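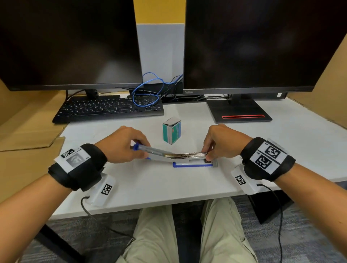 Two monitors go to sleep and one comes back at the wrong resolution

I have a pair of external monitors on one desktop PC, both on DisplayPort, and the problem only happens after sleep. The left one wakes normally. The right one wakes at 1024x768 and all my windows have moved to the left screen. In the photo both screens are black, and the one that misbehaves is the right-hand one on the stand with the red strip along the front of its base. It has ThinkVision-style branding printed on the lower bezel, if the make matters. Unplugging the cable at the monitor end and plugging it back in restores the full resolution every time, but the windows stay where they are.

What I have tried:
- Different cable (a 5 ft one in place of the 10 ft one). No change.
- Swapped the two ports on the graphics card. The fault stayed with the right monitor.
- Graphics driver reinstalled in July, clean install option ticked.
- Turned off fast startup.

Event log shows nothing useful at wake except display adapter entries, all informational. The sleep timer is set to 40 minutes. If I wake the PC within a minute or two of it going to sleep, the fault does not occur. After a long lunch it always does.

Is there a setting that stops the PC from forgetting the monitor, or is the monitor faulty?

Asked by Rogelio Galang
Viewed 1,633 times

3 answers

Answer by Sibusiso Zwane (accepted)

The PC reads a small block of data from each monitor (EDID) that lists the supported resolutions. If that read fails at wake, the driver falls back to a safe mode such as 1024x768. Your port swap is the useful test. The fault followed the monitor, so the card and its ports are probably fine.

Many monitors have their own power saving separate from the PC. After a period with no signal they go into a deeper standby and drop off the DisplayPort link completely. That fits with the fault being absent after a short sleep and present after a long one. When the PC wakes, it asks for the EDID before the monitor is ready to reply.

Do these in order and test after each one with a sleep of at least an hour:

1. Open the on-screen menu of the right monitor and look for anything called deep sleep, power saving, eco, or auto standby. Turn it off. The name and the menu it sits under differ by model and sometimes by firmware.
2. In the same menu look for a DisplayPort version setting. If it is on 1.4, try 1.2. You lose nothing at ordinary resolutions and 60 Hz.
3. Turn off automatic input selection and fix the input to DisplayPort. A monitor that scans its inputs at wake takes longer to answer.
4. In Windows, go to Settings, System, Display, Multiple displays, and check "Remember window locations based on monitor connection". This is for the windows. It does not affect the resolution.
5. In Power Options, advanced settings, set Link State Power Management under PCI Express to Off. Low odds, but it costs little.

If none of that works, the usual last resort is an EDID emulator, a small adapter that sits between card and cable and answers for the monitor. Get one rated for your resolution and refresh rate. The cheap ones often report 1080p only.

Comments:

Rogelio Galang: Step 1 alone did not fix it. Steps 1 and 3 together did. 11 long sleeps since then without a fault. The windows also return to the right place now, although I had the box in step 4 checked already.

Sibusiso Zwane: Good. If you want to know which one matters, turn the power saving back on and leave the input fixed.

Rogelio Galang: Left it alone.

Fotini Rallis: Does this apply to HDMI? Same symptoms here but the resolution is right, only the windows move.

Sibusiso Zwane: Usually a different cause. HDMI monitors don't normally disappear from the PC in the same way. Post it as a new question with the models and the graphics card.

Answer by Aldo Guerra

Bad cable. Replace it with a certified one. Had this on two machines.

Comments:

Ifigeneia Zervas: The question says the cable was replaced.

Aldo Guerra: Doesn't say the new one was certified. Some cables have pin 20 wired through when they shouldn't, and the monitor feeds power back to the card. Causes all sorts of wake problems.

Ifigeneia Zervas: True about pin 20. Put that in the answer.

Answer by Ifigeneia Zervas

If you can't find a power saving option in the monitor menu, there is a workaround on the PC side. Set "Turn off the display" to a few minutes and "Put the computer to sleep" to Never, then hibernate by hand at the end of the day. Some monitors will still drop the link when only the display is off, so it is not certain to help, and the PC draws more power while it sits idle.

Win+Ctrl+Shift+B restarts the graphics driver. On my setup it brings the resolution back without touching the cable. The screens go blank for a second and there is a beep. Open programs are kept, apart from the occasional full-screen game.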